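Thu 3 February

The house diary is resumed after an interval of two days, during which the office was closed for the laying of new carpet. Entries for the closed days have not been made up afterwards, in keeping with the practice set down when the diary was begun.

The morning was given to the question of the reading room at Zemmont. The lease on the ground floor ends in July, and the landlord's agents, Stüber, have written to say that a renewal would be offered on the present terms for the first year only. The letter was courteous and did not state what would follow. A reply was drafted before noon asking for the full schedule of rent in writing. It was further resolved that no notice would be put up for readers until that schedule had been received.

The collection at Zemmont stands at 2,000 bound volumes, together with the loose county maps and the run of parish magazines given by the Wasto estate. The maps remain the chief difficulty. They are stored flat in three cabinets, and the cabinets cannot be carried up the stair at the proposed new address in Rerkaro without first being taken apart. The joiner who inspected them on Monday was of the opinion that two would survive this and that the third, which has been repaired before at the back, might not. His written estimate is awaited.

Lunch was taken at the desk. The post brought a request from a school for an evening visit, which was granted, and a bill for window cleaning at a building the society gave up last year, which was returned.

In the afternoon the matter of opening hours was taken up again. At present the room is open on four afternoons and one evening in the week. The evening has been well attended since the clocks went back, chiefly by persons in work who cannot come at other times, and it is the view of this office that it should be kept whatever is decided about the premises. The early afternoons are quiet. A change to a later opening would save on heating and would allow the returned books to be shelved before the doors are unlocked, a task now done with readers in the room and with some disturbance to them.
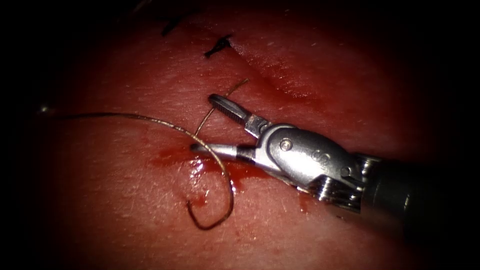

One reader wrote in the suggestions book that a later opening would be of no use to those who depend on the country bus, which reaches the square just after one and goes back before five, and asked whether the office had looked at the timetable before raising the idea. It had not. The remark was copied into the minutes in full and a timetable was sent for. Should the facts prove to be as stated, the proposal will be limited to the two days on which the country bus does not run.

The same page of the book contained a complaint about the lamp nearest the door, which hums. This was noted in November and again at Christmas. The electrician has been asked once more to attend, and the lamp is to be left off until he has done so -- readers at that table may borrow the desk lamp from the counter.

There remained the printing of the short guide. The first run of 2,000 has almost gone, and a second will be needed before the summer whether or not the room moves. The difficulty is plainly the address. It was agreed to leave a blank panel on the back cover, to be stamped by hand when the premises are settled. The printer has been told to expect the corrected text by the end of the month. Two errors in the present guide were marked for correction: the name of the river is misspelt on the inside page, and the founding of the society is given under the wrong year.

The catalogue cards for the parish magazines were checked as far as the letter M. Several issues entered as missing were found bound in with the volume following, and their cards have been amended in pencil. Ink will be used when the whole run has been gone through.

Rain from three o'clock. The gutter above the side entrance overflowed again, though none of it came indoors. The office was locked at the usual hour and the key to the map cabinets was returned to the safe.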